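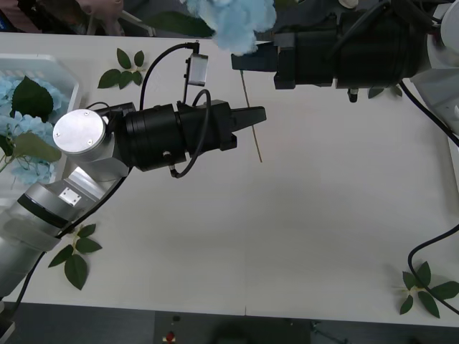 Elsie Lockyer said you couldn't teach anybody flowers by showing them the same flower 200 times, and that she had trained eleven apprentices and ruined only two of them.

"It's not anybody," said Rangi. "It's a policy."

"So was compulsory Latin," said Elsie.

She had been hired by Galtier for the month of February as a subject matter expert, which meant she got a lanyard and the good chair. Rangi Baxter got the leader arms, the wobbly stool and a target of 85 usable episodes by knock-off. An episode was one go at the task, start to finish. Pick up the hydrangea, deal with the leaves, put it where it belonged. If you dropped it and swore, that was still an episode, but it went in another folder.

By half past ten he had five.

The trouble was that Rangi had learned to do it. In the first week he'd been hopeless, and every episode was different because he never knew what his hands were going to do. Now he had a groove. Left gripper in low, right gripper over the top, a small flourish at the end that he privately thought of as his signature. Mirela Honorato, who looked after the training runs upstairs, had noticed the signature. She had sent him a graph of it.

"She says I'm too consistent," he told Elsie.

"Has anyone ever said that to you before?"

"My mum would frame it."

He reset the table. Resetting was most of the job, though it hadn't been in the ad. You put the blooms back in the basket, scattered the leaves in a way you hadn't scattered them before, and pressed the pedal. There was a sheet for the scattering, drawn up by Keith Wihongi after Rangi's idea of random had been found to favour the left. Keith's idea of random came out of a spreadsheet and favoured the floor.

"Go," said Elsie, who had taken over the stopwatch without being asked.

Rangi squeezed the right handle and across the table the right gripper squeezed too, a hair late, like someone laughing at a joke to be polite. It took hold of the flower head. He lifted.

"Not by the head," said Elsie.

"You said that yesterday."

"I'll say it tomorrow. You wouldn't pick a child up by the ears."

"The stem's thin. It slips."

"Then let it slip and pick it up again. That's what the apprentices did. The good ones slipped all over the shop."

He put it down, took his foot off the pedal and typed the label. There was a drop-down: success, failure, partial. There was also a comments field, limited to 87 characters, and no one upstairs had ever shown any sign of reading it. Rangi had been using it to review his lunches. He chose partial and wrote: grasped by head, expert unhappy, pie was ok.

Corey Rakena came down at eleven to see how they were going, in the way managers do, by standing where the light had been.

"How are we going?"

"Six," said Rangi.

"Six what?"

"Episodes."

Corey breathed in through his nose. The demo for Rumier was coming up, and Rumier owned a great many flower stalls in a great many train stations and wished to own fewer florists. Elsie knew this. She had asked for her fee up front.

"Could we count the partials?" said Corey.

"You could," said Elsie. "You'd get partial flowers."

Corey went back upstairs to see whether that was funny.

They did nine more before lunch. Elsie made him swap hands. She made him do one with his eyes shut until the gripper met the table and the whole cell stopped itself with a clunk, and that went in the other folder. She made him do one slowly, as if for a funeral, and one fast, as if for a bloke in the doorway at five to six with the car running. He slipped all over the shop. Around the eighth he caught the stem low and clean, turned it, and laid it down without bruising a petal, and he hadn't used the signature at all.

"There," said Elsie. "What was that?"

"Dunno. Fluke."

"Label it."

He looked at the drop-down. He chose success, and in the comments he put: good one, no idea how.

At two o'clock his phone buzzed. It was Mirela.

"Whatever you changed, keep doing it," she had written. "Variance is lovely. Also, which pie?"

Rangi read it twice. Then he scrolled back through three weeks of comments, slowly, with his hand over his mouth. There was a good deal in there about Corey.

"Bad news?" said Elsie.

"Somebody reads the field."

"Well, of course they do, love," said Elsie, and set the stopwatch back to nothing. "Scatter your leaves. More to the right this time."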